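Andano is a motion planning library for robot arms, written in C++ with Python bindings. It was started by Misaki Kobori at Ilitz and first released on Monday, August 13, 2018. The name is also used for the small simulator that ships with it.

The planner takes a target pose for the gripper and searches for a joint path that keeps the arm clear of the table and other known objects. It builds a tree of up to 1,000 nodes, then shortens and smooths the result. If no path is found, it tries again with a new random seed – 4 attempts by default – before returning an error.

Version 2, released in October of the following year, replaced the old collision checker with one taken from the Kaczorowski toolkit. The Pusville test set, which is run before each release, has 479 pick-and-place tasks. Version 2 solved 445 of them. Most of the failures involved targets close to the arm's own base.

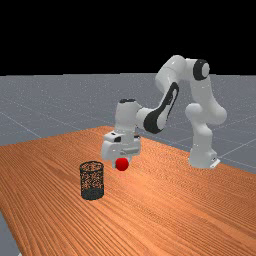
Simulated arm with its gripper lowered over a red ball, beside an open mesh container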